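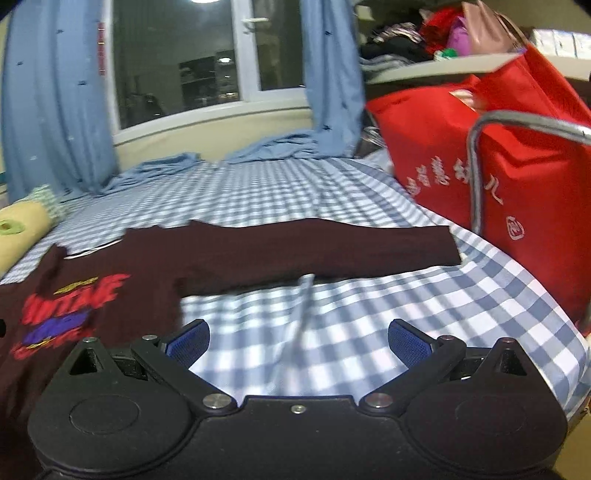

Vilhjálmur Skov does not want to hear the word "prototype" any more. A thing that a person can build on a kitchen table, use in a bedroom and repair with one small screwdriver should be called a tool, he says, and it should be given to other people with drawings they can read.

Overo makes drawings of the Jurnine hand-held gripper free for home builders

MILLPORT, February 25, 2018. The shared workshop Overo today publishes the complete drawings, parts list and building guide for Jurnine, a hand-held gripper for people who want to teach a home robot to handle clothes. The files can be used, changed and printed by everybody, and there is no fee. The building guide has 84 pages and is written for people who have never built a robot part before.

Jurnine is held by a person and worked by the person's hand. It has two angled fingers, which open to the sides and close again toward the middle, and on each finger tip there is a textured dark blue pad with a black rim. A camera looks along the tool, so that the recording shows what the fingers do with the cloth. The same finger design is meant to be put on a small robot arm at a later time. In this way the robot can learn from recordings in which the fingers look the same as its own.

The project began at home. Aksel Ravn and Vilhjálmur Skov are both members of Overo, and both of them had built a robot arm from a kit before they met. The arms could pick up wooden blocks and paper cups very well. Neither arm could do anything useful with a shirt.

"A block waits for you," says Aksel Ravn. "You close the fingers and you have it. With a sleeve you close the fingers, and maybe you have the sleeve, maybe you have the sleeve and the sheet together, maybe you have only air. I wanted to show the arm how my own hand solves this, but my hand has five fingers and the arm has two. So first I had to learn to do it with two."

The first version was made from a pair of salad tongs and was, by the account of both builders, very tiring for the wrist. There have been 4 versions in all. The second one had straight fingers. It was strong, but when it came down on a bed or a table the fingers hid the place where they would touch, and this made the recordings of little value. The angled fingers of the present version leave a clear view between the pads when the tool is open. The two rounded housings at the sides came with the third version and were made wider in the present one.

Laundry on a bed was chosen as the main test already in January of last year, and it is still the test that the builders recommend in the guide. A bed is soft and the cloth on it can sink a little when it is pressed. A checked sheet is recommended for beginners. When the tool takes the sheet together with the shirt, the squares are pulled out of shape and the mistake is easy to find in the recording afterward. On a sheet of one color it is possible to look at the same recording three times and still not be sure.

The guide has its own chapter about long sleeves. It explains how to begin with the shirt spread out, where to place the fingers near the cuff, and how to bring the sleeve across the body of the shirt without moving the shoulder. It also explains what to do with thick prints on the chest, because a print can be stiffer than the cloth under it and the fold does not always come where one wants it. Trousers, towels and socks have shorter chapters. Bed linen is not included in this edition. The builders have tried it many times and are not satisfied.

What is needed to build it

All parts for one Jurnine cost 70 dollars when they are bought in normal shops, without the camera. Many builders will have a part of the screws at home. The larger pieces are made on a 3D printer, and the guide gives the settings for the printer that stands in the workshop at Overo, together with advice for other machines. A builder without a printer can ask at a library or a shared workshop near the home.

The tools are simple: a small screwdriver, a file, a pair of pliers and a sharp knife. There is no soldering in the basic version. The finger joints are the part where most first-time builders have trouble, and the guide takes several pages for them. If the joint is too tight, the fingers do not open by themselves. If it is too loose, the two pads do not meet at the same height, and thin cloth will slide out at one side. Vilhjálmur Skov recommends to tighten the joint until it stops moving and then to go back a quarter turn, and to do this again after the first evening of use.

The pads can be changed. During the work the builders tried many surfaces, among them a smooth one that was excellent with cotton and almost useless with wool. The texture now used is a compromise. It holds a T-shirt and a sweater, and it lets go of both when the hand opens. Very fine cloth may still catch, and owners of silk blouses are kindly asked to practice with something else.

"People send us messages that we should put a motor in it," says Vilhjálmur Skov. "There is a place for a motor, and that place is on the robot. In the hand I want to feel how hard I press. If I cannot feel it, I press too hard, and then the robot will learn from me to press too hard."

Support for the first builders

The firm Bundgaard, which sells fasteners and small mechanical parts in Millport, has packed 200 bags with the screws, discs and pins for one gripper each. The bags are given to people who come to Overo to build. Persons who live too far away can order the same parts with the numbers in the parts list. Overo receives no money from these orders, and other suppliers may be used just as well, if the lengths of the pins are correct. The length of the pins is given in millimeters in the list. An earlier list, which was handed out at the workshop on loose paper, had an error in the row for the upper finger joint and should be thrown away.

Building evenings will be held at Overo in the room with the printers. One evening is normally enough for the mechanical part if the printed pieces are ready, and a second evening is used for the camera and for the first recordings. Participants are asked to bring one long-sleeved shirt which they do not love too much. Children are welcome together with an adult. The knife work should be done by the adult.

About recordings made at home

Overo asks builders to think about what their recordings show before they share them with others. A bedroom or a living room contains many private things, and there may be letters, family pictures or a mirror in the background. The guide has a short page on this subject. It advises to look at each recording from beginning to end, to check windows in the evening for reflections, and to keep what one does not wish to share. Sharing is never a condition for using the drawings.

For those who do wish to share, Overo has opened a common collection. It accepts recordings of folding, turning, hanging and sorting, including the unsuccessful ones. Aksel Ravn is especially interested in these.

"If I only show the arm my good folds, it will not know what to do when the cuff falls down," he says. "And the cuff falls down all the time. My own best recording is one where I lose the sleeve, take it again from the other side and continue. I was angry that evening, and now I use it more than any other."

The next step for the two builders is a wrist that turns more easily, so that a shirt can be picked up by both shoulders with two grippers, one in each hand. The drawings for this are not ready and no date is given. Questions about the present version, and especially corrections to the guide, are received with thanks.

About Overo

Overo is a shared workshop in Millport with machines for wood, metal and printing. Members pay by the month and may use the rooms during all opening hours. Non-members can take part in the Jurnine building evenings without a fee, but should write in advance so that there is a place at the table.

Press contact

Vilhjálmur Skov, Overo, Millport. Drawings, the parts list and the building guide are sent on request, and journalists who would like to try the gripper can make an appointment at the workshop.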